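About Rekwood

Hi, I'm Saoirse Nic Aodha, and I run Rekwood with my business partner Diễm Đinh. We make wall panels out of sawmill leftovers, and we're a pretty small outfit - six of us in a rented building on the edge of Zerkumcombe.

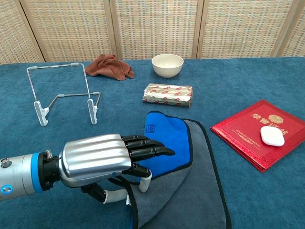 I used to draw office lobbies for a living, and I got tired of specifying the same shiny panels over and over. Diễm was pressing sawdust boards in her garage at the time (her poor neighbors!) and she handed me one at a cookout. I took it home, screwed it to my kitchen wall and called her the next morning.

The first board we sold was called Larero, and it's still our best seller. It comes in 85 and 90 inch lengths, and you can cut it with an ordinary saw. We've since done 151 jobs with it, mostly dental offices, libraries and one very patient bakery. The thicker board is named Subramaniam after the street where Diễm grew up, and I love it for ceilings.

We don't do huge orders yet. The press is slow and we'd have to turn down something else, so please ask early if you have a deadline. We do cut samples for free, and I'm happy to talk through fixings, paint, odd corners, whatever you're stuck on.

Want to come by? Email us first and we'll put the coffee on. Parking is behind the building - the front spaces belong to the tile shop.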